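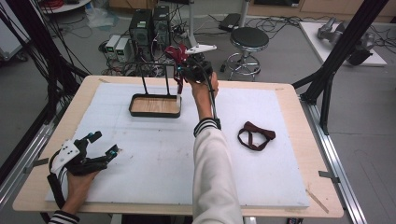 Como se limpa uma alça de tecido sem estragar a mala?

Com um pano húmido, sabão neutro e muita paciência. A alça lava-se à mão, por partes, e seca sempre à sombra. Se ela se pode tirar da mala, tira-se primeiro; se está cosida, protege-se o resto com uma toalha velha.

Alças, correias e fitas: como eu cuido delas em casa

Escrevo esta página porque em minha casa há muitas coisas com alças: malas de viagem, sacos de compras, mochilas, a bolsa da máquina de costura. O português não é a minha primeira língua, por isso peço desculpa se alguma palavra não é a mais certa. Em Portugal ouço dizer alça, correia, fita e também precinta, e nem sempre percebo a diferença. Aqui chamo alça a tudo o que se pega com a mão ou se põe no ombro.

Antes de lavar

Procure a etiqueta. Muitas vezes ela está dentro do bolso pequeno, onde não se vê. Se a etiqueta proíbe água, não insista: escove a seco e mais nada.

Faça uma prova de cor. Molhe um canto de pano branco, aperte-o contra o lado de dentro da alça e espere um pouco. Se o pano fica manchado, a alça perde tinta. Os vermelhos escuros e os azuis fortes são os piores. Eu tive um saco da Badetti, muito bonito, cor de vinho, que me pintou uma toalha clara inteira. O saco ficou igual e a toalha passou para os panos do chão.

Tire os mosquetões e as fivelas que saem. O metal molhado deixa marcas castanhas no tecido, e estas marcas são mais difíceis do que a sujidade.

A lavagem

Prepare uma bacia com água morna e 2 colheres de sopa de sabão líquido neutro. Deixe a alça de molho durante 20 minutos. Depois esfregue com uma escova de unhas macia, sempre no sentido do comprimento. Se esfregar de través, o tecido ganha pelo e parece velho.

A parte mais suja é quase sempre aquela onde a mão pega. Ali há gordura da pele, e o sabão neutro às vezes não chega. Ponha uma gota de detergente da loiça, espalhe com o dedo e espere 5 minutos antes de passar a escova. Enxague até a água sair limpa. O sabão que fica dentro da alça torna-a dura e chama o pó.

Não torça. Enrole a alça numa toalha seca e carregue com as duas mãos. Depois estenda-a deitada, num sítio com ar. Se a pendurar por uma ponta, as fitas de algodão podem ficar mais compridas de um lado, e numa mochila isto nota-se logo.

Lixívia, nunca. Nem mesmo nas alças brancas, que ficam amarelas.

Quando a alça começa a desfiar

As fitas sintéticas (poliéster, nylon, polipropileno) podem fechar-se com calor. Corte a ponta a direito com uma tesoura boa e aproxime a chama de um isqueiro, sem tocar. O fio derrete e fecha. Faça isto junto ao lava-loiça, com a janela aberta, e não toque na ponta enquanto está quente. Já o fiz e a bolha durou muitos dias.

O algodão não derrete, arde. Para o algodão dobre a ponta para dentro duas vezes e cosa. Cola de tecido também serve, mas fica rígida, e para uma alça que roça no ombro não é agradável.

Coser de novo uma alça solta

Use linha forte de poliéster, daquela para estofos. Eu compro a Naso, que vem em carrinhos grandes e não parte na máquina, mas qualquer linha grossa faz o trabalho. Cosa um quadrado e depois uma cruz dentro do quadrado, de canto a canto. Esta costura aguenta muito peso e faz-se bem à mão, com dedal. Se a mala é de tecido fino, ponha um bocadinho de ganga por dentro, atrás da costura, para o peso não rasgar o pano.

Uma agulha normal entorta em tecido grosso. Na máquina escolha uma agulha de ganga e cosa devagar, rodando o volante com a mão nos cantos.

O cheiro a mofo

As malas guardadas na arrecadação ganham cheiro, e as alças ganham mais ainda. Polvilhe com bicarbonato, feche num saco até ao dia seguinte e escove bem na varanda. Se o cheiro continua, lave com um pouco de vinagre branco na última água. O cheiro do vinagre desaparece quando a alça seca.

Fechos e reguladores

O regulador de plástico que escorrega tem muitas vezes areia ou fiapos nos dentes. Uma escova de dentes velha resolve. Se os dentes estão gastos, compre um novo, custa pouco. Meça primeiro a largura da alça com a fita métrica e leve a peça antiga à retrosaria para comparar. Na minha, que se chama Siregar, têm uma gaveta só com estas peças, mas as medidas estão todas misturadas e é preciso procurar.

Guardar

Não dobre as alças sempre no mesmo sítio. Enrole-as soltas e prenda com um elástico largo. As de couro querem outro tratamento, com creme próprio, e não entram nesta página.

As alças compridas que saem da mala e se perdem, guardo-as numa caixa de sapatos, cada uma com um papel a dizer de que mala é. Em maio, quando arrumo a roupa de inverno, abro a caixa e deixo tudo apanhar ar durante a tarde.

Página revista em 2026-10-10. Acrescentei a parte do bicarbonato e corrigi a quantidade de sabão.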